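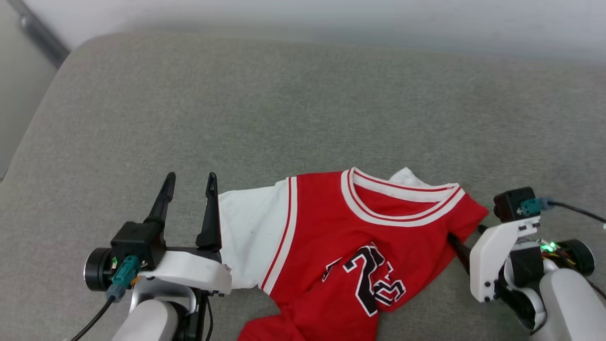

Our project in this semester was to teach a robot with two arms to fold sports clothes. We named it Skomo, and the team name was Rikititz from the first meeting. In the beginning we trained only with plain towels, and the results looked good, so we believed that shirts would be a small step. They were not. A jersey like the red one with number 23 has a V-shaped collar, striped trim at the armhole and a white reverse side, and when the fabric is folded over, the program must decide if the white part is a different object or the same one. Our first version decided wrong very often.

## What we collected

We started in July with the recording of demonstrations. One student moves the leader arms by hand and the robot arms copy the movement. We saved 3197 demonstrations in total. After checking we kept 845 of them for the final training, which was painful, but many of the early ones had a bad camera angle or the student stopped in the middle to think. The cleaning of data took almost 60 hours and it was not in our plan.

For labels we used Skundura, a small tool which an older group of our department wrote. It is slow with long recordings but it does not lose files. We added to it one button for marking the moment of grasp.

## The folding task

We divided the task into 3 stages:

1. Flatten the body of the jersey.
2. Bring both sides to the middle.
3. Fold the hem up to the collar.

The first stage is the hardest. When the jersey lies crumpled, a gripper often takes two layers together, and then pulling makes new wrinkles. We tried to close the fingers more slowly - this helped with thin fabric, but with thicker hems there was no difference. Later we changed the approach height by a few millimeters and the double grasps became less frequent.

The third stage works well if the second one ended well. If the sides are not even, the robot continues anyway, because it has no way to go back one stage. We want to repair this first.

## Showing at Tolentino

On 8th November we presented the robot at the open day in Tolentino hall. The light there was stronger than in our laboratory, and dark clothes were difficult. With light clothes the robot folded as we expected. Visitors asked mostly about socks, and we have not tried socks.

## Still open

- a return from stage two to stage one
- recordings under different lamps
- long sleeves
- a shorter manual for Skundura, the present one is confusing also for us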